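Lonwood | Projects | Kitchens | Galleries | Journal | Contact

Shares 44 | Comments 3

Counter Surfaces and Small Wares: Gallery Notes, November

These notes belong to the Hao kitchen, the second of two rooms finished under the Lallix schedule. The first room was covered in the spring and used a plain dark counter. Hao has a veined marble top, and most of the entries deal with how ordinary kitchen things sit on that surface: what stands out, what disappears, what leaves a mark. Notes are by Celeste Loureiro, with surface readings by Adelino Quintela.

The gallery is in working order, following the shot sheet. Entries without a plate keep their sheet headings so that the numbering still matches the drawings. The sheet reference for the whole set is 3834.

Entry 1. Slab selection

The slab was picked from a group held at the Skodik yard. Gray veining on a white ground, medium density, no single dominant vein. Giang Bạch rejected two slabs with heavier figure. A strong vein reads as a line from standing height and makes a short counter look shorter.

Entry 2. Finish

Honed was specified first and changed after the sample boards were handled. The honed sample held oil fingerprints longer than the client would accept. The final top has more sheen and shows etching sooner, a trade the client signed for. Lemon and vinegar are the usual causes. A cutting board is to be used for both.

Entry 3. Edge

Eased edge, small radius, no profile. Profiles collect flour.

Entry 4. Lighting

Two circuits. The task circuit runs along the back and is dimmable. Adelino took readings on the counter with both circuits on and logged 488 lux at the middle of the prep run, falling off toward the ends. The drop at the left end is larger than drawn and comes from a cabinet that was moved after the lighting plan was issued. It has been left as is. Food set down at that end is a little duller in color in the afternoon and looks normal by evening.

Entry 5. Prep run, small wares out

This entry covers bowls and flatware on bare stone, with no mat or tray. Plastic and steel behave differently on marble. A colored plastic bowl keeps its outline from any angle. Polished steel picks up whatever is near it and loses its outline where the rim catches light. Flatware is the hardest of the lot to see on gray veining, and a fork set parallel to a vein can be missed on a quick look.

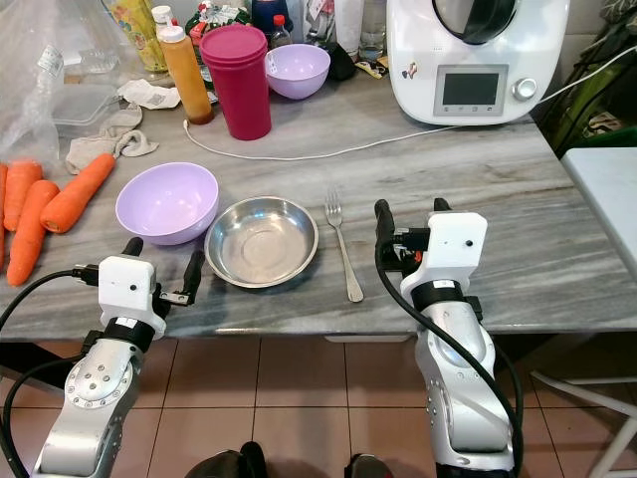

Prep run, Hao kitchen. Lavender bowl, shallow steel bowl and fork on the marble, carrots at the left.

The carrots give a strong color on the stone. Orange holds up well against a gray and white ground, and for that reason root vegetables are used for color checks on this project. Loretta Nguyen-Tran keeps a short list of produce for the purpose: carrots first, then red onion, then lemon. Green beans were dropped from the list because they shift too much under the warm circuit.

Entry 6. Bowls, general

The bowls for the room were specified by shape and use. A shallow steel bowl with a wide flat bottom is steady on stone and suits peeled or cut vegetables. It slides if the counter is wet. A plastic bowl is quieter to set down and will not chip the top, though a dropped one bounces. Mixing is better done in a deeper bowl than either. Steel bowls are to be lifted and not dragged; grit under a flat base will scratch marble in one pass.

Entry 7. Cloths

Gray cloths were chosen to go with the stone, with the known drawback that a gray cloth on gray marble is easy to overlook. Two are kept in use and the rest stay in the drawer. Wet cloths go over the rail. A damp cloth left on this top overnight will leave a darker patch that takes a day or more to dry out.

Entry 8. Back of counter

The back zone was drawn as a clear strip. In use it has become the storage zone, as it does in most kitchens of this depth. Food containers and bags collect there first. Jacinto Arellano proposed a shelf at the back wall to take the containers off the stone. The client has the drawing and has not decided. Until then the working depth should be figured as the front two thirds of the counter.

Entry 9. Sealing

First coat on site, second coat after a week. Water test on a Thursday morning, with drops left for 15 minutes at three points. No darkening at the first two. Slight darkening at the third, close to the sink, where a further coat was put on. Repeat the test every six months and reseal when the drops soak in.

Entry 10. Cleaning

Warm water and a mild soap, wiped dry. No powders and no bathroom sprays. Carrot juice should be wiped up the same hour. It comes off a sealed top without trouble and can tint an unsealed one. Dried starch is softened with a wet cloth for a few minutes and then lifted with a plastic scraper - metal scrapers are not to be used anywhere on this counter.

Entry 11. Materials left on site

One offcut, around 105 square inches, wrapped and stored under the sink. It is from the same slab and can be used for stain trials before any new cleaner is tried on the top. One part tin of sealer, lid taped, date written on the lid. The edge template went back to Skodik with the fitters.

Corrections to the entries can be sent to Celeste through the contact page. The drawer and rail drawings are in the Hao folder under the same sheet reference.

3 comments | Share | Save | Previous gallery | Next gallery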